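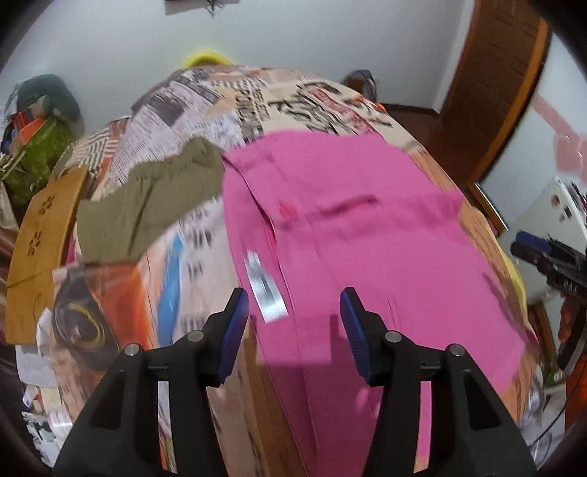 The last print edition of the Istlow paper came out on 29th May, and I have been more upset about it than I had any right to be. I hadn't paid for a copy since March of the year before, and I only paid for that one because the bakery was out of wrapping and I needed something to carry a pie home in.

My parents took it every day. It arrived at the end of the driveway in a plastic sleeve, usually in the only puddle. My father got the front section, my mother got the crossword, and I got the comics and the classifieds, where I learned that people in Vatevport were always selling exercise bikes. Same price, same phrase: "barely used." I believe the whole town was passing around 2 bikes.

The farewell issue ran 58 pages, which is more than they'd managed in years. Apparently the way to get businesses to advertise in a newspaper is to tell them it's closing. Timell Furniture took a full page to say how much they'd miss it. They had not run so much as a coupon in the previous five years. The letters page was all tributes, plus one man complaining about the leaf pickup schedule on Awan Street, and I'd like him to know his was the letter I cut out.

I do subscribe to the website now. It has the same stories, I think, if you can reach them before the video starts. What it doesn't have is the stuff I never went looking for. I used to know who won the zucchini contest. I knew the high school bowling scores and the tide tables, and I don't own a boat.

Then there's the practical side. I have two windows that have only ever been cleaned with vinegar and the sports section. Boots dried on it, china got packed in it, and every school project I ever glued was glued on top of somebody's obituary. My neighbor suggests paper towels. My neighbor is a nice person and I'm trying to stay on good terms.

I bought three copies of the last one. One's in a drawer, one went to my mother, and she has already done the crossword in pen.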